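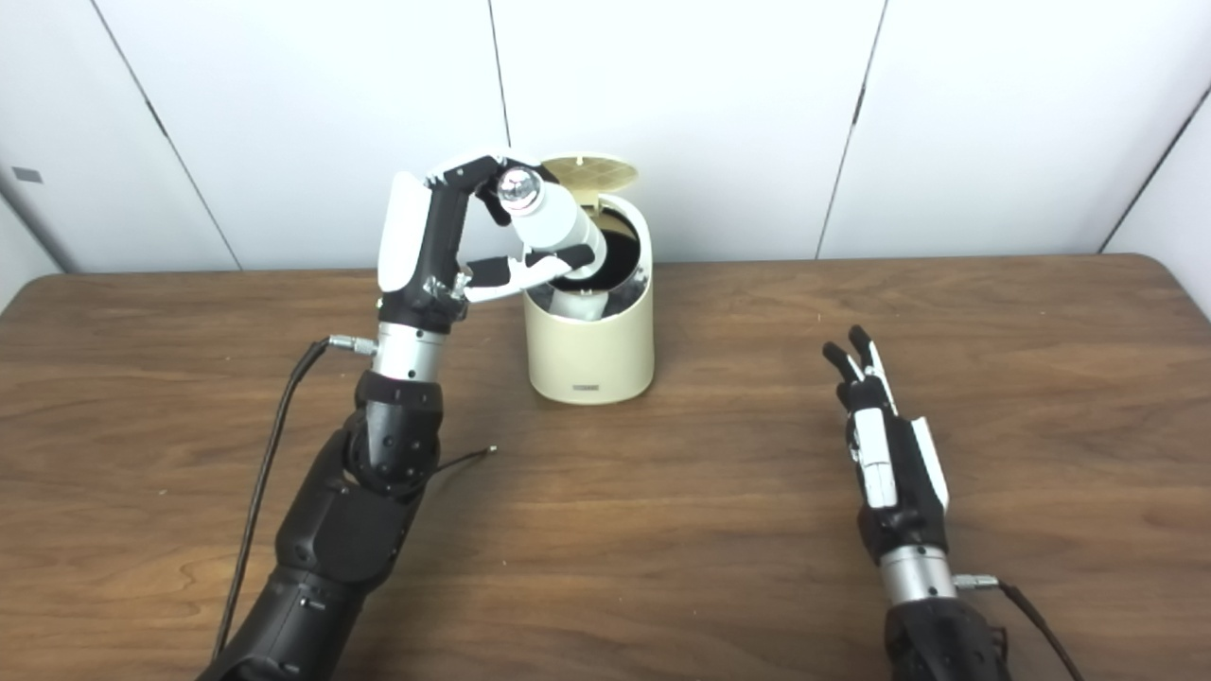 Duván Yupanqui
Maintainer, Vernero Bin Rules

Print | E-mail this page

Vernero Bin Rules

A table of what you may and may not put in which bin, in the towns of Vernero County, according to the people who empty the bins. It has 3,000 rows. I started it to settle one argument over a yogurt lid and the argument is still open.

What's in it

Each row is one item in one town under one set of rules. The item "pizza box, greasy" in Gotumdale is one row. The same box carried over the bridge to Ustiston is another row, with the opposite answer.

The rules come from printed leaflets, town web pages, stickers on the bins themselves, and letters people got after doing it wrong. Stickers are the best source. They are short and they were clearly written by somebody angry.

Files

rules.csv – the main table
items.csv – item names, with every spelling I have met
sources.csv – where each rule came from and how much I trust it
notes.txt – read this before you write to me

Columns in rules.csv

item_id: matches items.csv
town: Gotumdale, Ustiston, or "county" for the places with no rules of their own
bin: trash, recycling, yard, drop-off, or "ask"
prep: rinse, flatten, cap on, cap off, bag, none
source_id: matches sources.csv
status: current, replaced, or disputed

"Ask" means the leaflet says to call the office. I have called the office. Please treat "ask" as a missing value.

The cap problem

Most of the mail I get is on plastic bottles, and most of that is on caps. Gotumdale wants the cap on. Ustiston wants the cap off and put in the trash. The county leaflet wants the cap off on page two and on again on the back cover, so both rows are in the table and both are marked disputed. If your code needs a single answer, take the row with the newer source_id and be at peace with it.
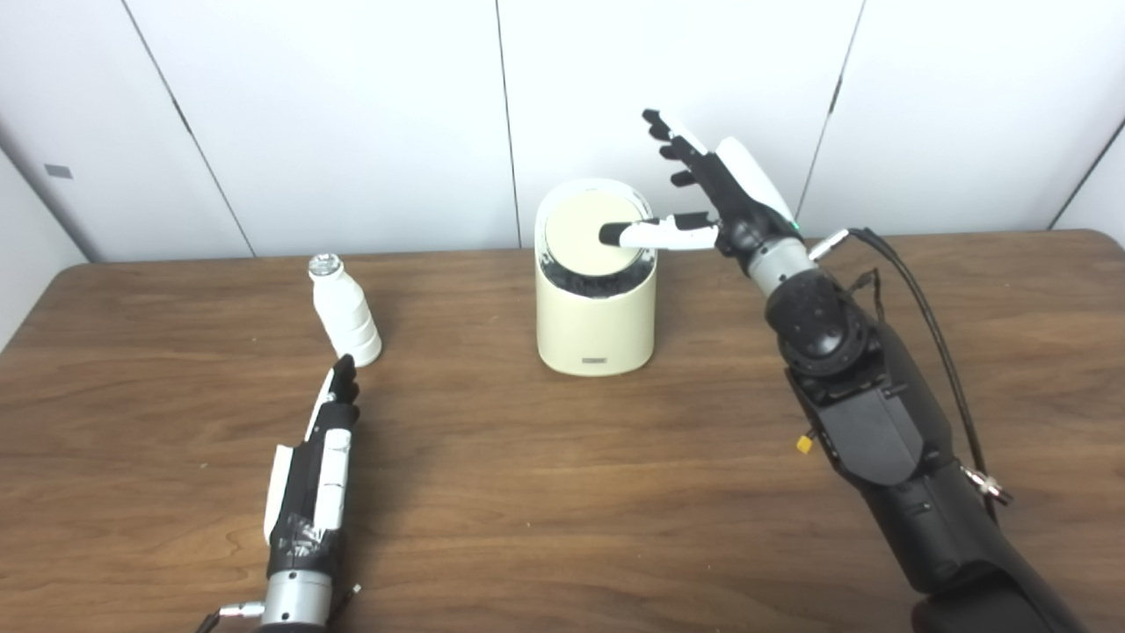 White plastic bottle, clear screw cap.

Bottles are filed by what they are made of and never by what was in them, with the exception of motor oil, paint thinner and anything with a skull on it. Those go to drop-off. Size matters only in Ustiston, where a bottle too small to stay on the sorting belt is trash. The leaflet doesn't say how small that is.

How it was put together

I typed the first 900 rows by hand from leaflets. The rest came from the Tamayo scrape, which pulls the town pages once a month and compares them with last month's. Tamayo is a script, named after the street I lived on when I wrote it. It does well with tables and badly with scanned PDFs, and both towns love a scanned PDF.

Item names were merged by hand. There were 43 ways of saying "milk jug" and there are now 42 aliases and one name. I gave each alias its own line in items.csv so that you can undo my work if you disagree with it. Someone will.

Known problems

Holidays are not covered. Neither are apartment buildings, which sign their own contracts and answer to no leaflet.

"Foam" is used in the sources for cups, packing blocks, mattress filling and shaving cream. I split these where I could. Rows with item_id starting F0 should be looked at twice.

Gotumdale changed its yard waste rules in October and left the old page up next to the new one. The old rows are kept as "replaced". The scraper brings them back from the dead now and then, so check for duplicates.

Lids on bins: Ustiston requires the lid to be fully closed for pickup and Gotumdale merely prefers it. This is a rule on bins and has no item, so it sits in notes.txt with the other orphans.

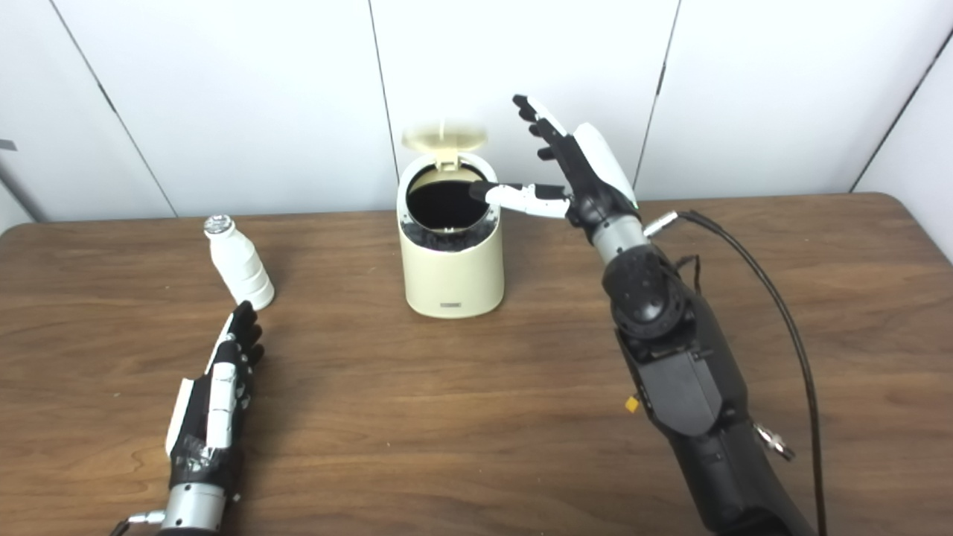 Small cream bin with the lid open.

Indoor bins are outside the scope of the table. What you do in your own kitchen is your business until it reaches the curb.

What to use it for

Lookup tools, fridge charts, school projects, text matching practice. The alias list is handy if you want messy short strings that all mean the same thing. One person used the disputed rows to test a voting method and told me the results were poor, which I took as praise.

Please don't use it to contest a fine. The table is not a legal document. I have tried this myself, on a Friday, at the counter in Ustiston, with a printout.

Corrections

Send the item, the town and a photo or link of the rule. "My neighbor says" is a source type in sources.csv (code N) and it has the lowest trust score, but it does get entered. Two neighbors still count as one N.

New towns are welcome if you bring the leaflet with you. I am not going to get it.

License

Do as you like with the table, and keep the sources file attached to it. The leaflets belong to the towns that printed them.

Print | E-mail this page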